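May 15, 2018
Two-arm cell, Skorkalby bench

Picked up from the October notes. The right arm had been closing a little late on small parts, so I went through the jaw linkage first. One screw on the housing took most of a quarter turn. Tightened the rest by hand, no threadlocker this time — I want to be able to get back in without heat.

Wiped down the cloth and used the blue gear as the test part, same as before. Set it down by eye between the two grippers and jogged both arms in until the tips faced each other at the same height. Left jaw closed, right jaw open a little.

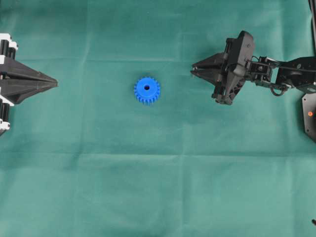
Start pose for the check, gear between the two grippers.

Reran the zero on the right wrist. The stored offset was 12 counts out, which fits with the late close. Wrote the new value to the Alitz controller and kept the old one in the Skikville folder in case it turns out worse under load.

Next the side camera. It needs gripper tips and gear in view together or the height check is useless. Also want to know how much cable is in the way. The left part of the view is still a blur, so only the right side is good for measuring. Leaving the mount alone until the height numbers are in. 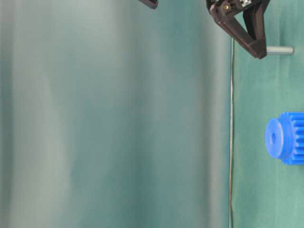

Side view, fingertips up top, gear at lower right, thin cable running down to their left.

To do:
Tie the gray cable back, it hangs right across the side view.
Run 1,000 open/close cycles on the right jaw and check the screws again after.
Ask Drummond for 2 spare finger sets, part 61 on their sheet.
Iron the cloth or get a new one — the fold lines bother the edge finder.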